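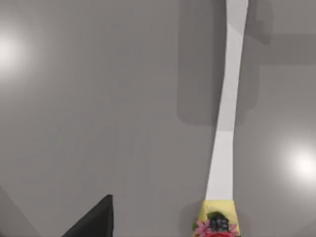
Page last changed: April, 4:15 p.m.

Rellton Youth Baseball Community Help
Section: Players and Rosters

Pitch limits when a player appears in two games on the same day

My son is eleven and plays for the Flornance team. At the spring tournament he threw 31 pitches in the morning game and was then listed as available to pitch in the afternoon. The opposing manager objected, and the umpire allowed him to stay in at shortstop only. I have read the league handbook twice and cannot find where this is covered. Could someone please state the rule and tell me whether the morning pitches count toward the season record?
Submitted by a parent, Flornance

3 answers

Answer from Ingeborg Holzer, Player Records
The matter is covered in the tournament supplement, which is issued separately from the handbook. A player who has delivered one or more pitches in a game may not pitch in a second game on the same calendar day. The player may take any other position except catcher. The umpire's decision was therefore correct.

All pitches delivered in tournament play are entered in the season record. Managers are required to submit the signed pitch sheet within 90 minutes of the final out. If the sheet for the morning game was not received, the entry will show as pending. Parents may request a copy of their child's record from the league office, quoting the roster number. Requests concerning other players cannot be accepted.

Please note that the supplement was revised before this season. Copies printed earlier still carry the old wording, under which a second appearance was permitted with the consent of both managers. Those copies should be discarded.

Answer from a manager, Tse Park
We had the same thing happen last year. Bring the supplement with you and keep it in the scorebook. Form 121 is the pitch sheet. The old version is still accepted as far as I know.

Answer from a member
Does this apply to fall ball as well? My daughter's team plays doubleheaders at Stirnalex Field and I was told something different.

Was this page helpful? Over 3000 members have used Community Help this season.
Reference 3336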